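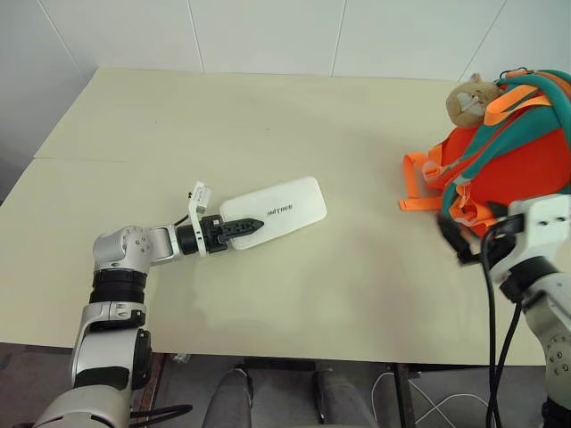
# Fingers, Ranked

*Two grippers, one backpack and a long argument with a strap*

The workshop in Uvix smells of coffee and warm electronics, and the first thing I was told when I walked in was to keep my sleeves off the table. The second was that the arms were going to pack a bag. I have seen teenagers fail at this, so I pulled up a chair.

Kovács makes grippers, the part of a robot arm that does the touching. Arms get the magazine covers. Grippers get the wear, the blame and most of the crumbs. The company had two sets of fingers to compare that week: a ridged pair it calls Puna, and a smooth padded pair called Vemamine, a name that sounds like something you would take for a cough.

The test is easy to explain. One arm picks up a slim, flat object and brings it to the backpack. The other arm gets hold of the bag and keeps it open. Then the first arm lets go, ideally in that order. Each set of fingers gets 41 tries, and a try that runs past two minutes is scored as a failure even if things are going well.

Flat objects are the bullies of this business. A mug has a handle and a ball has sides, but a thin white case lying on a pale table offers a gripper almost nothing. One finger has to get under the edge while the other presses down on top, and if the lower one comes in a hair too low it simply pushes against the table until somebody winces. Puna's teeth helped here. They bit the edge and held it, even when the case was lying at an angle, and the first dozen pickups went by with very little wincing.

Vemamine was gentler and slower. It slid the case across the table for a while, like a cat deciding about a glass, before getting a grip. Once it had one, though, it kept the case level all the way over. Puna tended to let the far end droop.

Then there was the strap. Straps have no fixed shape and no sense of duty. Grab one near the bag and the fabric bunches up between the fingers; grab it farther out and you are holding a ribbon attached to nothing useful. The ridges that were so good on hard plastic caught in the webbing and wouldn't let go. On try 14 the arm finished its job, backed away politely and took the backpack with it.

Vemamine released cleanly every time. It also lost its hold on the bag 12 times, which the software recorded as "partial success." I have started using the phrase at home.

The people at Kovács would like to sell one gripper, and their customers would like to buy one, so the obvious answer (ridges on the left arm, pads on the right) was greeted with the enthusiasm of a dental bill. There is a third design on the bench now, toothed at the tip and padded farther back. It is due for its own tries in September, after a wear test of 2,000 open-and-close cycles.

I asked to work the controls before I left. With Puna on the left arm, I got the case up on my second attempt, carried it over in high style and set it down neatly beside the bag. The clock said a minute fifty. They scored it as a failure, and I was asked, kindly, to mind my sleeves.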